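**From the pantry end of things — February 2019**

Hello again from Lunport, where it has been too hot to cook and far too hot to weed. I've spent most of the month inside with the fan on, so you're getting a column about tins.

It started with Mum's recipe book. I was after her zucchini slice and instead found a whole section in the back called "Cupboard Teas", 22 of them, all written for the weeks before payday when the garden had given up and the shop was a long drive off. Tuna mornay, of course (with crushed chips on top, if we'd been good). Curried sausages out of a tin. A thing called Plorkach Pie, after the road we lived on, which is corned beef, mash and whatever else was going. I made it last week and my youngest had thirds!

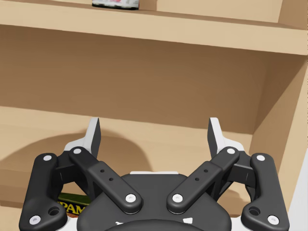

*A can on the top shelf, pale timber all round.*

So I've been rethinking how I shop. I used to buy tins when they were on special and then forget them for years — I found a beetroot from our old house, and we moved here 5 years ago. Now I write the teas down first and buy to suit. Mieke Kramer up at Michalski's hardware put me on to keeping a list inside the cupboard door, with a pencil on a string. You cross a thing off when you take it. My husband has been told.

A few of you asked about the mornay. Mum's goes: a good knob of butter, two spoons of flour, 300 ml of milk, a handful of tasty cheese, one large tin of tuna, drained, and a cup of frozen peas. Oven at moderate for nearly 40 minutes. She used Pellari mustard in the sauce and so do I, but use whatever's in the fridge door.

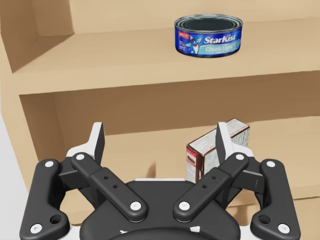 *Tuna, blue label, at the back of the shelf.*

If your family had its own cupboard tea, please send it in, splatters and all. I'd especially love to hear from anyone who remembers savoury rice in a ring mould, as my sister swears we only ever had it at other people's places. Drop them in the box by the library desk or hand them to me when you see me. Next month, if it cools down, plum jam.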